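Rule Four

Knut Nolte had been reading practice runs at Tivus since February, and he was on the last batch before the handbook revision went to Trerport. The kitchen was a simulated one, built by Hollmann, and the arm in it was the same model that would go into the Trerport apartments if the review went well. His job was to decide, run by run, whether it had followed the handling rules.

There were 1,217 runs in the batch. He had 30 left when Eckhard Kleinschmidt pulled up a chair.

"Where are you?" Kleinschmidt asked.

"Rule two."

The handbook was short. Kleinschmidt had written the first edition at Drullitz, years earlier, and he had kept the sentences plain so that people would read them out loud to each other. Nolte had the printed copy open beside the keyboard, with a coffee ring on the cover.

Rule one. Stop before contact.

The arm was to come to rest with both fingers open, check its position, and then wait for the go-ahead from its own planner. Fast approaches saved time and broke dishes. Nolte thought it was the best rule in the book.
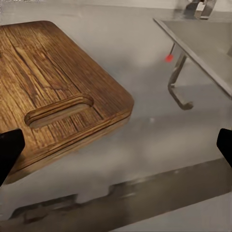 Rule two. Take a board by its end.

"Why the end?" Nolte asked. "It's got a slot. It could hook the slot."

"Some boards have a slot. My mother's doesn't."

"This one does."

"And the next kitchen won't have this one." Kleinschmidt leaned in to see the screen. "What did you mark it?"

"Pass. With a note."

"What's the note?"

"There's a bowl tipped over on the same counter and the rule doesn't mention it. If the board swings left, I don't know what happens to the bowl."

Kleinschmidt read the note twice. He took the pen from behind his ear and wrote "other items" in the margin of the printed copy, in letters so small that Nolte would have to ask him about it later.

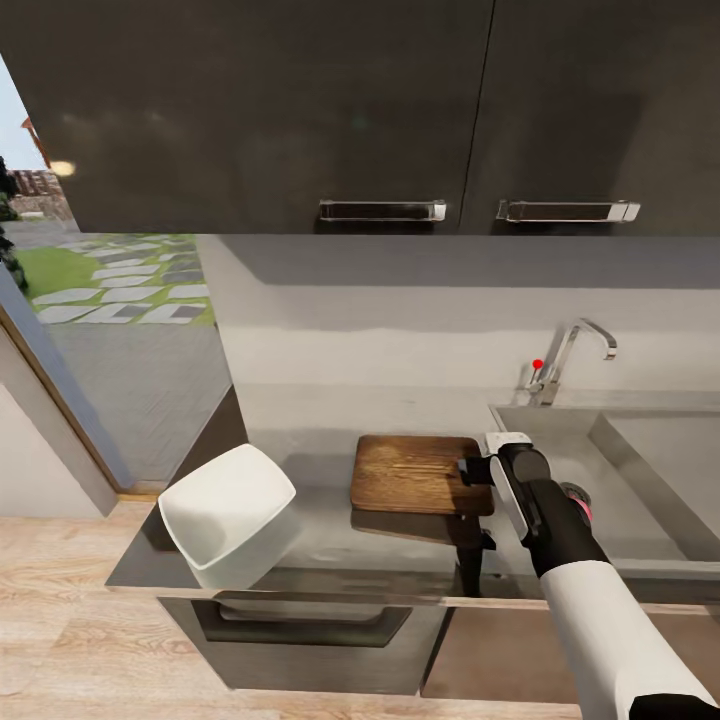
Rule three. Keep people's things where people left them.

They didn't spend long on this one. It had been argued over at Drullitz until everyone was sick of it, and the wording had come out of that argument with three commas and no friends. Nolte passed nine runs and failed two. Kleinschmidt went to get sandwiches and came back with one kind of cheese for both of them.

Rule four. If there is nothing to take, take nothing.

"I don't understand this one," Nolte said. "I never did. Who would need to be told that?"

"The arm."

"It has a planner."

"The planner has a list," Kleinschmidt said. "The list says pick up. At Drullitz we had an arm that closed on air for a whole night. It got to the end of the list and reported every item done. The log was clean. In the morning we had 2,000 completed tasks and a shelf that hadn't been touched."

Nolte pulled up the next run. The fingers stood apart over pale planks, and there was only wood between them.

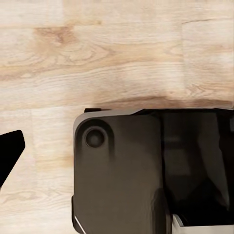
He wrote down the run number and ate some of his sandwich. The form gave him two boxes, pass and fail, and a line for remarks. A pass meant the arm had done what the rule asked. But one view couldn't tell him what it had done next, and the log for this run was missing its last page.

"I can't score it," he said.

"Then don't."

"The form won't let me leave it blank."

"Then the form is wrong. Write that down." Kleinschmidt picked a piece of crust off the desk. "You know what they did with the first thousand? I mean the first 1,000 at Drullitz, before you. They had a fellow who passed anything he couldn't read. He was very quick. We had to do them all again."

"Did you do them?"

"I was the fellow."

Nolte looked at him, then back at the screen. He opened another view from the same job, in case it helped. 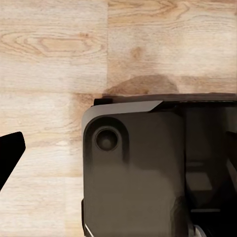

He drew a third box on the form with a ruler and wrote "not known" next to it. It came out a little crooked. He put a check mark in it and moved the sheet to a new pile at the left side of the desk.

"Trerport will ask what that means," he said.

"Tell them to call me."

"They'll want a rule for it."

Kleinschmidt turned to the back of the handbook, where there were two blank pages, and smoothed the first one flat with his hand. He thought for a while. Someone down the hall was running the vacuum.

"Rule five," he said, and began to write. "How do you want it? Short?"

"Short," said Nolte, and loaded the next run.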